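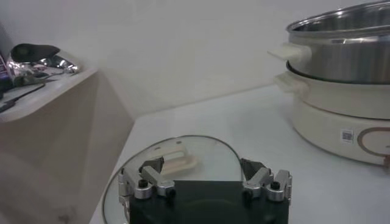 Lisico sells one thing: a two-finger gripper kit that bolts onto a small robot arm, with a camera at the wrist and a folder of practice tasks to go with it. The firm works out of two rooms in Clonwood, and in July we spent a morning there with one of its founders, who asked that we leave names out and talk about the hardware. The kitchen tasks come first in the folder. For the lid task, a clear glass lid lies on a white tabletop with the fingers open above it and the electric pot standing to the right.

"Glass is a pain," the founder said. "The camera looks straight through it to the table. What you've got to work with is a thin metal rim and a handle, and on this one the handle is cream. Against a white table that's not much."

The kit costs $1,495 with the camera and cable. The gripper alone is sold only as a spare. Asked who buys it, the founder listed college labs, a few repair shops and people working at home. Lisico has shipped 374 kits so far.

"We thought it would be all labs. Then we started getting emails at 11 at night from people with an arm clamped to the kitchen counter."

The fingers are driven through metal links, an arrangement the founder defends even though it adds parts. An earlier version used a sliding rail, which picked up flour and stopped moving smoothly. The links use ordinary socket-head screws, and the kit comes with the key for them.

"You can take it apart at the table. I've done it in the middle of a demo - not by choice."

We asked about the competition. Rovico has a gripper at $2,687 that closes harder and comes with its own software. The founder had one on the bench and was polite about it.

"It's a good gripper. If you're moving metal parts all day, buy that one. Ours is for picking up a lid and putting it back on a pot."

How often does that go right? In Lisico's own runs the lid task is at roughly 80 percent, with the arm starting from a fixed position. Most of the misses come from the fingers closing a little high on the handle. The founder would not give a figure for random starting positions and said the runs were still going.

There are complaints. Buyers say the cable is too short for larger arms, and the printed guide covers setup for only one controller, made by Ebihara. A longer cable is being tested. The guide is being rewritten, slowly.

"I write it in the evenings. The chapter on calibration is done. The one on lids keeps changing."

Filed under: Workshop Visits, Arms & Grippers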